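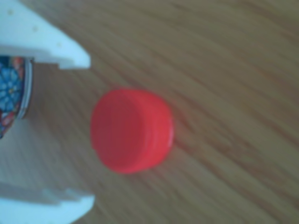
I drove out to Brisport to ask a potter one question — how do you get a living room to look like people live in it, and still have somewhere to put your cup down? She runs Skollico, a small line of mugs and bowls, out of her garage, but it was the room I'd been hearing about. She keeps small things out on purpose. A red bottle cap lying on its side on the wooden tabletop is the kind of thing I'd have swept into the trash before company came, and she looked at me like I'd suggested throwing out the sofa. "That's my favorite red in the house," she said. "I've been trying to get a glaze that color since December."

The table came first, before anything else in the room. She bought it from Boller, the secondhand place by the bus station, for $200, and talked them into delivering it for free. "I wanted rounded corners, I have bruises from the last one," she told me. Everything since has had to get along with that wood, so there's a lot of cream and beige: the sofa, the chunky cable throw, the knit ottoman.

"My sister says it's like sitting inside a sweater," she said, and laughed. "I took it as a compliment!"

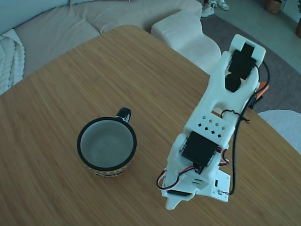 *The table at home in Brisport, with the sofa and cream throw beyond it.*

We got onto mugs, of course. The black-rimmed one with the orange and yellow band is an everyday favorite, and I asked about the zigzags. She draws hers with a brush she's had for 16 years (I held it, and it has maybe a dozen hairs left). "People ask for straight lines and I say no, go buy a printed one."

She made 100 mugs for a café called Frimpong last winter and swore off big orders afterward. Five a week is plenty now. "I want to like the last one as much as the first," she said, and then she told me a long story about a kiln shelf that I promised to leave out.

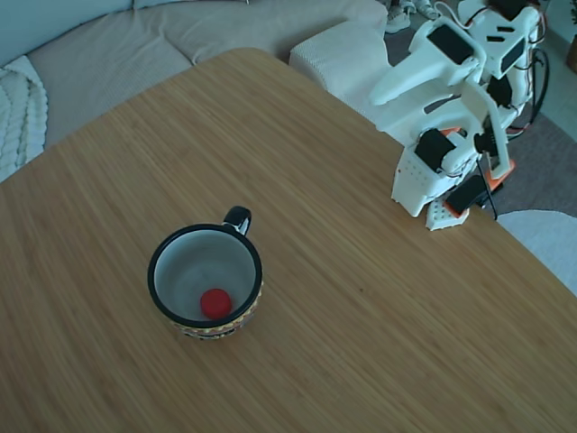
## On not putting everything away

I confessed that my own coffee table is under a pile of mail. She wasn't shocked. Her rule is that something can stay out if she likes looking at it, even a little red ball at the bottom of a mug. Mail goes in a drawer. Shoes she's given up on.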